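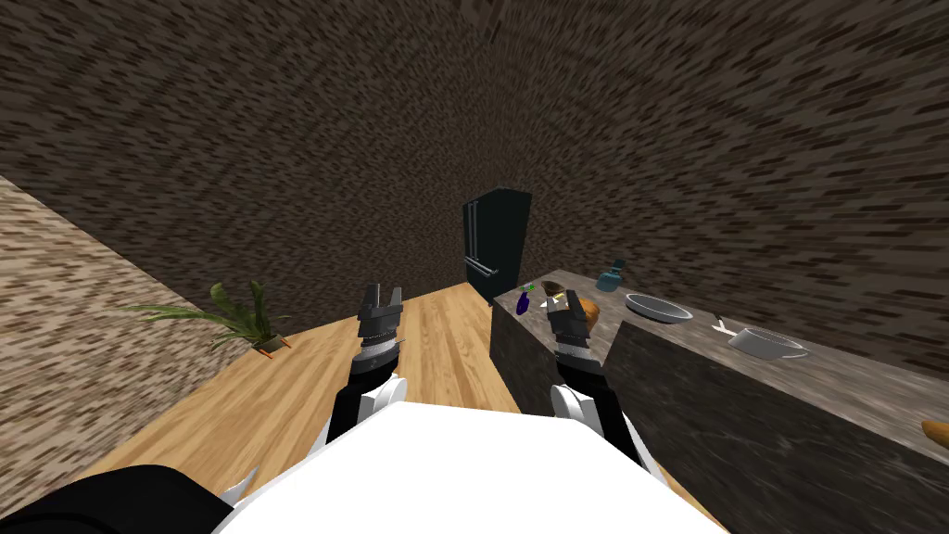
Brellodden open day: the kitchen simulator demo

Forums > Robotics and Automation > Visits and Events

Search this forum Keywords Titles only Advanced

m_tolentino
18/02/2023
Went to the Brellodden open day this morning and thought I'd write it up while I remember it. Entry was free but you had to book for the lab tour, and they took 75 people in total across the sessions.

Most of the tour was the simulator. Two arms with two-finger grippers, working at a long stone-topped counter in a made-up kitchen. There was an eggplant, a bread roll, a little blue bottle, a plate and a white bowl set out along it. Roland Inskip ran our session and explained that the arms get tried in there before any code goes near the real machine. He said they'd done 1,000 runs of the same pick-up task since they came back from the Christmas break.

After that we had ten minutes in the hall with the real Claren arm, behind a rope. It sorted parcels. Parking was on the grass behind the gym and was full by 10.

stobie_pole
Thanks for the write-up. I had the 11.30 session and came away a bit flat. I drove 389 km to look at a rendered kitchen. The booking page said "live demonstration" and I took that to mean hardware.

m_tolentino
It was running live though. He changed the target to the bread roll when a kid in our group asked.

stobie_pole
Sure, but I can watch software at home. Ten minutes behind a rope with the real one is pretty thin.

kutt_k
I disagree with stobie. For me the simulator was the useful half. The eggplant was lying right at the near corner of the counter, and I wanted to see how they'd come at it with the edge so close. The left arm was out over open floor at that point with nothing to do, and I asked why it wasn't helping. The answer was that each arm is planned separately for now and they hope to have them sharing a task by April.

I work on packing lines. We would never get a vendor to show us that stage.
Kęstutis Kütt

emi_nava
Did anyone ask about contact? Kitchen sims tend to look fine until something has to be gripped. A bread roll squashes and most physics engines treat it like a rock.

kutt_k
I did ask. Roland said the food is all rigid in there and they don't trust grip force numbers from it. They use it for reach and collisions only.

emi_nava
Good, that's a straight answer. Then I'd say 1,000 runs tells you about reach and not a lot else.

c_arellano
I helped on the front desk, so a few notes. The "live demonstration" wording came from us and I've passed the complaint on. The hall slot was meant to be 25 minutes but the Fotton conveyor wouldn't start for the first two groups and the whole day ran behind. Sorry to anyone who got the short version.

The walls and ceiling in the kitchen are going to be redone too. Several people told us all that dark brick texture was hard on the eyes on the big screen.

stobie_pole
Fair enough, appreciate the reply. If there's another one I'd come for a longer hall session. I'd pay for it.

dunnart
Is the tour OK for a ten year old? And is there any food on site?

m_tolentino
Ours had a few kids that age and they were fine. Sausage sizzle by the gate, cash only. It had sold out when I left.

c_arellano
We went through 400 sausages. Will order more next time - and we'll have a card reader.

kutt_k
Does anyone have the handout with the Kalniņš gripper specs? I left mine on the chair.

emi_nava
I can scan it for you tonight. Sending you a message.

Recent threads
Kalniņš gripper fingers - where to buy spares
Claren arm: joint 4 noise after firmware update
Second-hand Fotton conveyor, worth fixing?
Simulator or test bench for a school club
Car pooling to open days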